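Minutes of the cell safety and faults meeting, held 25th November at the Skallthorpe site

Present: the handling group, the controls group, the site safety lead, two people from the Berge office by phone. Apologies from purchasing.

1. Minutes of the last meeting

Accepted with one correction. Under item 4, the spare finger pads were ordered from Atberg, and not from Gikeck as written. Gikeck supplies the controller only.

2. Matters carried over

The floor marking at the second cell has been repainted. The key cabinet still has no log sheet. Carried over again.

The request for a second emergency stop on the operator side of the can table was still open when the fault under item 3 happened. The safety lead asked for this to be recorded.

3. Gripper release fault at the can table

The controls group gave the account. The arm was running the mixed can set, full cans, in automatic mode at normal speed. On cycle 638 of the run the gripper closed on a can, lifted it and began the move to the far side of the table. Partway through, the fingers opened. The can fell on the table edge, split at the seam and sprayed the operator's sleeve and the front of the cable tray. The arm did not stop. It finished the move with nothing in the fingers, went through the motion of putting a can down, and came back for the next one.

The operator pressed the stop at the desk. To reach it the operator had to step past the corner of the table, inside the line that is supposed to be kept clear while the arm is live. Nobody was hurt. Power was isolated before the table was wiped down.

There were two separate problems and the meeting agreed to deal with them separately. The first is that the fingers opened when they had not been told to. The second is that the arm carried on after losing its load.

On the first, the log shows the grip force setting dropping from 95 percent to the idle value for a moment, then returning. No open command was logged. Controls believe the gripper briefly lost communication with the controller and went to its idle state, and that the idle state on this gripper is open. The handling group had understood that it would hold its last position. The Gikeck manual describes both behaviors, in different chapters, depending on a parameter that was reset when the firmware was updated. The parameter was not on the update checklist.

The connector at the wrist was found slightly loose. It could have been loosened by the fall and the cleaning afterward, so the meeting did not record it as the cause.

On the second, the check for a held object was switched off in the program. It had been giving false alarms on the slim cans and was disabled during setup so the work could go on. It was never switched back on, and no note of the change was found.

The cans in use are the ordinary 12 fl oz size, in both the standard and the slim shape, so the fingers need to open to different widths within the same set. 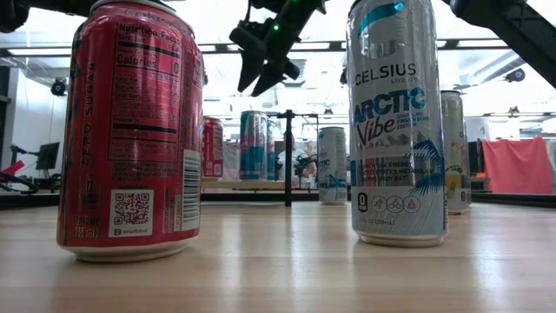

A remark came from the Berge office that the slim cans should come out of the set entirely until the object check works on them, and that a check which has to be turned off to get through a shift is no check. The handling group replied that the slim cans are the reason the mixed set exists, and that taking them out would leave very little worth testing. After some discussion it was agreed to keep both shapes but to use empty cans only, at reduced speed, until the object check has been retuned.

The safety lead asked whether the arm had dropped anything before. The handling group said there had been two drops in the same month, both put down to condensation on the cans and neither reported. Logs for those runs have been overwritten. The safety lead said that any drop from now on is to be reported the same day, whatever the supposed reason, and the meeting agreed.

Decisions:
- No full cans on the table until further notice.
- Arm speed limited to 10 percent of maximum in automatic mode.
- Object check to be on at all times. If it gives false alarms, the run stops.
- Gripper idle state to be set to hold and confirmed by pulling the communication cable with a can in the fingers and the arm stationary.
- Firmware updates to be followed by a full comparison of parameters against the saved copy.

4. Emergency stop at the can table

The second stop button was requested in the spring and turned down on cost. The quote from Atberg has been refreshed and is good until the end of December. Approved without a vote. Controls asked for a position that can be reached without crossing the line, which rules out the bracket drawn in the first proposal. Handling will mark a new position with tape and have every operator try it.

Until the button is fitted, nobody runs the table alone. The second person stays at the desk.

5. Cable tray and cleaning

Liquid was found in the front section of the tray, short of the first junction. The section has been dried and the insulation tested with no fault found. One length of cable will be replaced anyway, as the jacket was sticky and had started to pick up grit. A drip lip along the table edge was suggested. Handling to make one from whatever is in stock.

Cleaning took roughly 103 minutes including isolation and restart. Handling asked whether this should be booked as downtime or as maintenance. Downtime.

6. Contact with Gikeck

Controls have sent the log and asked for a plain answer on what the gripper does when it loses communication. First reply received, which quoted the manual. A second request has gone out with both chapters attached. If there is no useful answer by the next meeting, the Berge office will take it up through the service contract.

7. Any other business

The key cabinet log sheet was raised again. Safety lead will print one.

The camera footage of the fault is on the shared drive, in the folder for this meeting. It is not to be passed on outside the company.

Next meeting in December, same room. The retuned object check is to be demonstrated beforehand, with both can shapes.

Comments (4)

cell2_nights
Item 3, can we have it in writing that "reduced speed" covers jogging by hand as well? The wording only says automatic mode.
Reply

controls desk
Manual mode is already capped lower than that by the controller. Will add a line.
Reply

M. at Berge
The parameter comparison should cover the other cell too. It got the same firmware in the same week.
Reply

cell2_nights
Other cell compared last night. Idle state was set to open there as well. Changed to hold, cable test still to do.
Reply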